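件名: Re: [kurashi-katazuke] 食後の下げ方、三点方式のすすめ
日付: 3月12日(土)
差出人: 台所当番

三点方式のご投稿、読みました。正直なところ、半信半疑です。まず該当部分を引用します。

> 食べ終わったら食卓にお盆、空の容器、水切りかごの三つを並べます。
> ごみは左の容器へ、食器は右のかごへ。お盆の上で仕分けが終わるので、
> 台所との往復が減ります。うちでは一回の片付けが19分から10分に
> なりました。Rulamsteadの冊子に載っていたやり方を少し変えたものです。
> 洗うのは後でまとめてで構いません。一月から続けていますが、
> もう元には戻れません。

減ったという9分の中身がわかりません。食卓の上の時間だけを計ったのか、流しで洗い終わるまでを計ったのか。仕分けを食卓に移せば、食卓から流しへの往復は確かに減るでしょう。しかし、その後で容器とかごを運び、汚れたかごを洗う時間はどこに入っているのでしょうか。

Rulamsteadの冊子は私も持っています。83ページの図では、かごは食卓ではなく調理台に置いてあったはずです。そこを変えたなら「少し」とは言えない気がします。水切りかごは洗った食器を伏せるためのもので、洗う前の皿を立てれば、ピンの根元に油とご飯粒が入り込みます。あの隙間を古い歯ブラシで掃除したことのある方なら、わざわざやりたいとは思わないでしょう。

もう一つは残り物の扱いです。ご投稿では「ごみ」とひとくくりですが、紙くずや包み紙と、小鉢に残ったおかずは別物です。前者はつまんで捨てれば済みます。後者は箸で掻き出すのか、へらを使うのか、水気を切るのか。容器に直接あけるなら、その容器も毎回洗うことになります。袋を掛けるなら、最初から袋だけでいいのでは、と思ってしまいます。

以前、この一覧でFekeckの折りたたみかごが話題になったときも、便利だという声が先に立って、洗う手間の話は6通目まで出ませんでした。同じことになりそうなので、早めに書いておきます。

とはいえ、試しもせずに文句だけ言うのもどうかと思い、並べるところまではやりました。食卓の幅はほとんど使い切ります。四人分の食事のあとにこれだけの場所が空いている家が、どれほどあるのか。お盆に載せたのは皿、箸、おかずの残った黄色い小鉢、丸めた紙と金色の包み紙です。
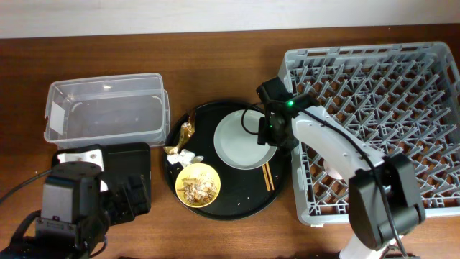
透明の容器、黒い丸盆、灰色の水切りかごの順です。
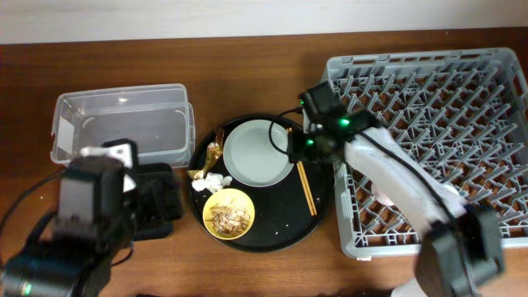

お盆に散った細かいくずのことも、ご投稿には出てきませんでした。仕分けの前に払うのか、後で盆ごと流しへ持っていくのか。後者なら、往復は結局一回増えます。容器はもう少し小さいもので足りると思います。

認めてもよい点もあります。お盆に集めておけば、食卓を拭く範囲は狭くなります。箸が転がって床に落ちることも減るでしょう。ただ、それはお盆の手柄で、三点並べることの手柄ではないように思います。

計り方がわかれば、こちらでも同じ条件で一週間計ってみます。開始は最後の人が箸を置いたとき、終わりはかごと容器を元の場所に戻したとき、で揃えていただけますか。

----- 続き(同じ件名への返信) -----
差出人: Nwankwo

計り方について、うちの分だけ書きます。開始は同じで、終わりは食卓を拭き終えたところにしていました。ですから、かごを洗う分は入っていません。そこはご指摘のとおりです。

ただ、かごに汚れた皿を立てるのは、先に紙で拭ってからの話です。うちでは使い終わった紙ナプキンで皿をひと拭きし、その紙を容器へ入れます。油の多い日はかごを使わず、皿を重ねて運びます。元の投稿にその条件が書いていなかったので、誤解のもとになったのかもしれません。

残り物は小鉢のまま流しへ持っていき、三角コーナーにあけています。容器に入れるのは乾いたものだけです。容器を毎回洗うくらいなら、私もやめています。

一週間の計測、加わります。終わりの時点はそちらの案に合わせます。油の多い日は別に記録したほうがいいでしょうか。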